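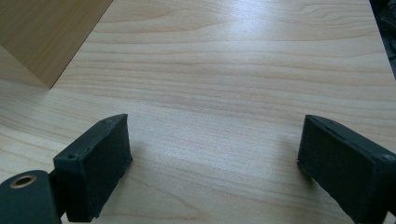 Omlow 탁상 집안일 데이터 카드

Omlow는 사람이 손에 든 집게형 그리퍼로 집안일을 하면서 남긴 기록 모음입니다. 빨래 개기, 양말 짝 맞추기, 그릇 옮기기, 식탁 닦기, 서랍 정리, 택배 상자 접기까지 과제는 여섯 가지이고, 과제마다 에피소드가 100개씩 들어 있어 합계는 600개입니다. 기계가 이제 집안일을 할 수 있느냐고 묻는 분들이 많은데, 이 데이터에서 집안일을 한 것은 전부 사람입니다. 기계는 나중에 보고 배우는 쪽을 맡았고, 성적은 아래에 적어 두었습니다.

이 README는 데이터를 받기 전에 읽으라고 썼습니다. 받고 나서 읽는 분이 대부분이라는 것도 압니다.

이름에 대하여

Omlow는 데이터셋, Tesetura는 그 데이터를 읽는 로더, Bermúdez는 기준 정책 모델입니다. Unari는 저희 작업실이고 나머지 셋과 달리 난방비가 나갑니다. Bermúdez는 악센트 때문에 일부 윈도우 환경에서 경로가 깨지므로 폴더 이름은 bermudez로 통일했습니다. 이슈 게시판에 악센트를 빼먹었다고 알려 주시는 분들께는 감사드리지만, 일부러 뺐습니다.

폴더 구조

episodes/ 아래에 과제별 폴더가 있고, 각 에피소드는 영상, 그리퍼 벌림 폭, 손목 자세, 짧은 메모로 이루어집니다.

video.mp4 : 그리퍼 쪽 카메라 영상
width.csv : 두 손가락 사이 거리, 밀리미터 단위
pose.csv : 위치와 회전, 첫 프레임 기준 상대값
note.txt : 작업자가 남긴 메모. 한글, 맞춤법 검사 안 함

note.txt를 자연어 라벨로 쓰려는 분은 먼저 몇 개를 열어 보시기 바랍니다. "양말 짝 없음. 원래 없었음" 같은 문장이 학습에 얼마나 도움이 될지는 저희도 모릅니다.

영상에서 기대할 것

손가락 두 개는 화면 아래쪽에서 올라오고, 그 사이로 작업면이 보입니다. 어두운 녹색 손가락과 밝은 나무 상판만으로 화면이 거의 채워지는 프레임도 꽤 있습니다. 물건이 없는 프레임을 지워 달라는 요청을 받았지만 그대로 두었습니다. 가정용 로봇이 실제로 오래 들여다보게 될 것도 대체로 이런 풍경일 테고, 빈 상판 앞에서 아무것도 집지 않는 일도 배워야 하는 기술입니다. 초기 Bermúdez는 이걸 특히 못해서, 집을 것이 없어도 성실하게 허공을 집었습니다.

나무 상판은 조명을 반사합니다. 나뭇결이 하얗게 날아간 부분에서 흰 접시를 찾아내는 모델이 있었고, 신뢰도 점수까지 높았습니다. 밝기 증강은 켜고 학습하시길 권합니다. 손가락 앞면 패드에는 먼지나 보풀 같은 작은 점이 묻어 보일 때가 있습니다. 이것도 물체로 잡히면 전처리에서 손가락 영역을 가려 주세요. Tesetura의 mask_fingers 옵션이 그 일을 합니다.

빠른 시작

1. 저장소를 받고 requirements.txt를 설치합니다.
2. python -m tesetura.fetch --task towel 로 수건 개기부터 내려받습니다. 전체를 한 번에 받으면 회사 네트워크 담당자와 친해집니다.
3. python -m tesetura.check 로 파일 손상 여부를 봅니다.
4. configs/base.yaml의 max_len은 600입니다. 이 값을 넘는 에피소드는 잘리고, 잘리는 것은 거의 언제나 서랍 정리입니다.

그래서 집안일은 되나

과제마다 다릅니다. 평가는 학습에 쓰지 않은 식탁 배치로 했고, 작업실 안에서만 했습니다. 남의 집에 들고 가 본 적은 없습니다.

그릇 옮기기는 됩니다. 그릇이 하나이고 비어 있으며 평평한 곳에 놓여 있으면 꽤 믿을 만합니다. 국이 담긴 경우는 평가표에서 한 칸을 비워 두었습니다.

식탁 닦기는 보기에는 훌륭합니다. 행주를 쥐고 왔다 갔다 하는 궤적이 사람과 비슷합니다. 얼룩이 남아 있는지는 확인하지 않는데, 이 점도 저희 작업자 일부와 비슷합니다.

수건 개기는 처음 반으로 접는 데까지 잘합니다. 두 번째 접기에서 모서리를 놓치면 수건을 조금 들었다 놓기를 반복합니다. 옆에서 보고 있으면 손을 뻗어 도와주고 싶어지니 평가자는 팔짱을 끼고 계시는 편이 좋습니다.

양말 짝 맞추기는 색이 다르면 하고, 검은 양말끼리는 못합니다. 택배 상자는 테이프를 사람이 미리 떼어 주어야 접습니다. 서랍 정리는 닫히면 성공으로 쳤습니다. 기준이 너그럽다는 지적은 받아들이겠습니다만, 작업실 서랍에도 같은 기준을 쓰고 있습니다.

물류 현장이나 공장에 바로 쓸 수 있느냐는 문의에는 아니라고 답하고 있습니다. 손가락이 두 개인 그리퍼로 탁자 위에서 모은 자료라서, 허리를 숙이거나 선반 안쪽으로 팔을 넣는 동작이 없습니다.

알려진 문제

양말 폴더의 초반 에피소드는 손목 자세의 축 하나가 뒤집혀 있습니다. Tesetura로 읽으면 자동으로 고쳐지고, 직접 읽으면 양말이 천장으로 올라갑니다.

width.csv는 손가락이 완전히 닫혀도 0이 되지 않는 경우가 있습니다. 패드가 눌리는 정도가 매번 달라서 생기는 오차입니다. 닫힘 판정은 0과 비교하지 말고 close_threshold 값을 쓰세요.

오후 4시 이후에 찍은 에피소드는 창 쪽에서 빛이 들어와 색이 전체적으로 누렇습니다. 보정본은 따로 없습니다.

개인정보와 사용 조건

음성은 수집 단계에서 뺐습니다. 작업자의 혼잣말이 남아 있었다면 이 데이터셋의 연령 등급이 달라졌을 것입니다. 얼굴이 비친 구간은 흐림 처리를 했고, 빠진 곳을 발견하면 에피소드 번호와 함께 이슈로 알려 주세요. 연구와 교육 목적으로는 자유롭게 쓸 수 있습니다. 상업적 이용은 먼저 문의해 주시고, 홍보 영상에 쓸 때는 재생 속도를 화면에 표기해 주세요. 빨리 감은 로봇은 저희 로봇보다 늘 유능해 보입니다.

다음 배포는 3월로 잡고 있습니다. 검은 양말을 더 넣을 예정입니다.

관련 항목
Tesetura 로더 설치 안내
Bermúdez 기준 모델 카드
Omlow 변경 기록
손가락 패드 교체와 폭 보정 방법
Unari 작업실 평가 배치도
검은 양말 이슈 모음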